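Teaching a tidy-up arm: what I've learnt about collecting examples

Right, a few more tips for anyone training a small arm to clear a desk! I've been at this since June, mostly in the evenings, and I've made every mistake going, so help yourselves.

First, mix up your objects. My early tables were all mugs and boxes, and the arm got very good at mugs and boxes (and hopeless at everything else). Go for things with handles, stems and lids, and tip a few over.

Move everything between runs. I do 13 runs with a layout and then shuffle the lot - any more and it starts learning the table by heart.

Keep your slow, clumsy goes if they end well. I threw out 34 of mine for looking untidy and wished I hadn't, as they were the ones where I'd fumbled and recovered.

Write the instruction before you start, in plain words. "Put the stapler on the shelf" is fine. "Tidy up" is no use to anyone.

And do try simulation if you're short of room, or patience! My set, which I've called Mudgway, has 260 runs in it now, and resetting a rendered table takes one click. I like a busy one with a clear patch round the thing I'm after, so the first grasps are easy, then I crowd it in later.

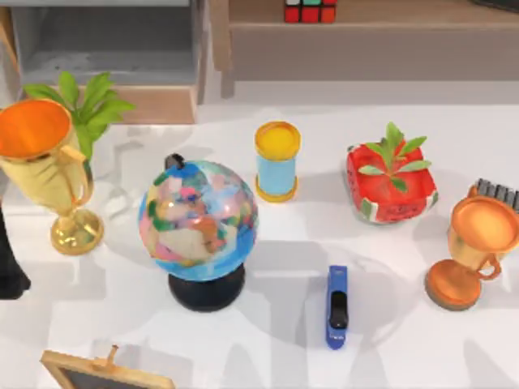

Fletcher Donnelly wrote in to say that he changes the lighting every 8 runs as well, and that his arm stopped missing things in shadow once he did. He also keeps a few layouts back and never trains on them, just for testing. I'm pinching both ideas, and I'll start with the lamps tonight.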